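Progress report to the Wekska Fund
Project: Transfer of the small onshore wells at Revar to the Tomar Producers' Company
Prepared by: Neelam Kaushik, project coordinator
Period: from the signing of the sale agreement until the end of May

Dear Yurani Rivadeneyra,

Please find our second report under the grant. As you asked after the first one, I have put the questions of your board in front and the detail by work item after them.
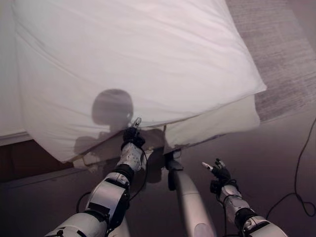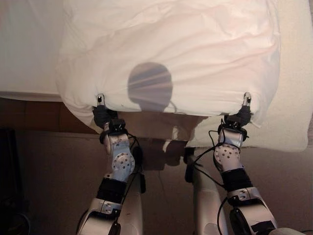
Does the Tomar Producers' Company now own the wells?

Not yet in full. The sale agreement with Gesstead is signed and the first part of the price is paid, but the state office must still give its consent to the change of operator. Until this consent arrives, Gesstead stays the registered operator and carries the legal duties, and our people work at the site under its supervision.

1. Status of the transfer

The package has 21 wells, one gathering station and the flow line between the station and the road terminal. Gesstead wished at the beginning to sell only the wells and keep the flow line. This would have left our company paying a tariff on every barrel, and Mr Santosh Prajapati, who leads the negotiation, did not accept it. The flow line is now part of the sale. In exchange the company agreed to a shorter period for claims after closing.

The application for consent was handed in during the first weeks of the reporting period. The office returned it once, with a request for the well histories in the present format. The old histories were kept on paper under two former operators, and the depths were written partly in feet and partly in metres. We converted them and sent the application again. We have received a stamped receipt and no further questions so far.

I must mention that the land lease for the gathering station has a different end date from the lease for the wells. We had not noticed this when we wrote the grant proposal. Ms Ritu Mittal has opened a discussion with the landholders about bringing both leases to the same date. They are willing in principle but want the yearly rent reviewed at the same time, and this seems fair to me.

2. Condition of the wells

The inspection is complete. Of the wells in the package, 7 are producing at present. The others are shut in, some for reasons of pump repair and some because the former operator found the water share too high for the price of that time. Our engineer, Ms Sarla Kushwaha, believes that up to five of the shut-in wells can return to production with modest work, mainly new rods and cleaning of the tubing. She asks me to say clearly that this is her estimate before any well is opened, and that she will correct it when the first workover is finished.

Two of the shut-in wells have pressure on the outer casing. It is low and it is measured every morning at 7, but it should not be there. Gesstead has accepted in writing that these two wells stay its responsibility until the cause is found. If they must be plugged, the cost will be deducted from the second part of the price. The text of this letter is in annex B.

The flow line was tested with water over its whole length. One section near the culvert did not hold pressure and was taken out of service. The replacement pipe has been ordered and is at the supplier's yard. Transport is waiting for a permit for the long trailer.

3. Money set aside for closing the wells

This was the point which your board discussed most at the last meeting, so I give it some room. When a large company sells old wells to a small one, the duty to close them goes along with the sale, and it often happens that the small one has no funds when the day comes. Our agreement has a closure account which neither party can draw from alone. Gesstead pays a first amount at closing, and after that our company pays in a fixed share of each month's sales, before any distribution to members.

The bank has opened the account. The wording on who may sign in case of a dispute is still being discussed between the two lawyers. I had hoped to report it as finished, and I am sorry that I cannot.

4. Members and training

The producers' company has 423 members on its register. The general meeting approved the sale agreement after a long discussion, mostly about whether members who joined late should have the same share in the first distribution. It was decided that they should, after a waiting time of one year.

Training of the field operators has started. The first group finished the part on gauging tanks and reading the separator, and it has begun the part on gas safety. We have only one gas detector for practice, so the groups take turns and it goes slower than planned. Ms Kushwaha has asked Gesstead to lend a second one.

5. Budget

Spending is below plan on legal fees and above plan on travel and lodging. The inspection took longer because the track to the northern wells was closed after rain, and the team stayed in Revar for the additional nights. We propose to move a small sum from the legal line to the travel line. The total of the grant does not change. The form for this is in annex C and needs your signature.

No money was spent from the workover line. It will stay untouched until the consent is given, as the grant conditions demand.

6. What we expect in the next period

The consent of the state office decides the order of everything else. If it comes early, we will close the sale, receive the operator's registration and start with the workover of the well nearest to the station, where the access is good and no crane is necessary. If it comes late, we will continue with the training, the leases and the pipe replacement, which can all be done under the present arrangement with Gesstead.

We also need from you a decision on the insurance. The quotation for well control cover is higher than what we put in the proposal. Mr Prajapati has asked for a second quotation with a larger own share in each claim, and I will forward both together so that your board can compare them.

With kind regards,

Neelam Kaushik

Annex A: List of wells and their status
Annex B: Letter on casing pressure
Annex C: Request for transfer between budget lines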